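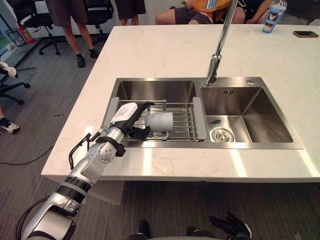
Dimanche, 16 h. Banc cuisine, tâche « évier », politique Tada, main droite seule.

Question du jour : peut-on laisser la machine ranger la vaisselle sans opérateur ? Pas encore. Sur 88 essais, 21 reprises manuelles. La prise du cylindre gris couché sur l'égouttoir reste le point dur - les doigts l'appuient contre les tiges avant de fermer, et l'effort au poignet monte trop vite. Seuil baissé, effet faible.

Reflets de l'inox : l'estimation de profondeur décroche sur les parois des bacs. Masque Kaneko à réessayer avec l'éclairage du plafond coupé.

Base d'épisodes : 3 402 après tri. Sireo en demande 2 000 de plus avec objets couchés, ça me paraît beaucoup pour un seul geste.

À faire : recaler le repère du plan de travail, vérifier le jeu du coude, renvoyer les journaux à Lincombe.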